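Learning from Demonstration: Notes for Unit 5
September 13, 2023

Ways of giving a demonstration

A demonstration is a recording of someone doing the task, stored in a form the robot can learn from. In this course we use three ways of making one.

Kinesthetic teaching. The person takes hold of the arm and moves it through the task while the joints are free. The joint angles are recorded directly, so every motion in the data is one the arm can make. The drawback is that the person's hands and body are often in view of the cameras, and moving a heavy arm smoothly is tiring.

Teleoperation. The person drives the robot from a distance with a leader arm, a joystick or a headset. The camera views match what the robot will see later. Most people need practice before the motions look natural, and contact is hard to judge when you can't feel it.

Hand-held gripper. The person carries a gripper with a camera mounted on it and does the task without any robot present. The gripper path is worked out afterward from the video. You can record in any kitchen or office, and a session goes quickly. The joint angles are not known, so some recordings will contain poses your arm can't reach. These have to be filtered out.

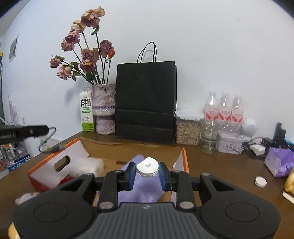 The hand-held method depends on the path being recovered correctly. Tracking works best when the camera sees plenty of fixed detail. Blank walls, glare and fast turns all make it worse. If tracking is lost in the middle of an episode, drop the whole episode. Do not try to join the two halves.

Recording rules for the lab

Start each episode with the gripper open and away from the objects. Move at a steady pace, slower than you would by hand. Pause briefly before closing the fingers and again after opening them. If you fumble a grasp and recover, keep the episode and tag it "recovery" — these are useful in training. If you drop the object off the table, discard it.

Change the starting positions between episodes. A policy trained on one layout will learn the layout.

The Numano set

For the assignment you will use the Numano set, which was recorded in July. It holds 2,604 episodes of pick-and-place tasks, of which 800 are teleoperated. The rest were made with hand-held grippers. There are 59 task labels. Read the label file before you load anything, as a few labels overlap ("put in box" and "place in container" are kept separate).

Assignment

Train the Ivance baseline twice, once on the teleoperated episodes alone and once on the full set. Use the same held-out tasks for both. Report the success rate for each task and go through the failures by hand — say whether each was a missed grasp, a bad placement or a timeout. Two pages is enough.

Reading: Arnardóttir lab manual, chapter on gripper calibration. The Sominine notes on time alignment are optional.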